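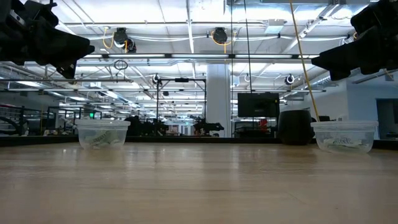
Dralden to get second two-arm station, but no third

2021-09-05

The robotics workshop at Dralden will buy one more two-arm station this budget year and put off a third, after a planning meeting that spent most of its first hour on tubs.

The tubs are clear, round and meant for leftovers. They are also where the arms practice picking up crumpled paper, and a line for 300 of them, lids included, had made its way into the equipment request. Charoen Ratanaporn, who runs the budget at Dralden, asked what the lids were for. They were struck from the list.

With that settled, the meeting approved the arms, the grippers and the mounting frame in less time than it takes to boil an egg.

The station will come from Treltlow, which beat a lower bid from Bokton. Bokton's price did not include spare gripper fingers, cables or anyone to install the thing. Once those were added, the cheap offer was $4000 more than the other one. "We have bought the cheap one before," said Apinya Chaiyaporn, the workshop's equipment planner. "We are still buying it."

Chaiyaporn had asked for two stations. Her case was that people wait too long for a turn: 67 bookings were turned away or moved last quarter, a figure she read out twice. Ratanaporn's case was that there was money for one. His case was shorter.

The third station goes back on the list for next year, along with a replacement for the booking calendar, now a spreadsheet with 40 tabs and one person who understands it.

Some smaller items did get through. Cable and ceiling mounts will be paid for out of maintenance, where they had apparently been hiding for years under "lighting." A service contract with Yensuk was renewed for the existing arms — at the old rate, after a phone call Chaiyaporn described as "friendly by the end."

Delivery has not been scheduled. Treltlow wants the floor plan first, and Dralden has two versions of that. Staff have until the end of September to agree on which one matches the floor.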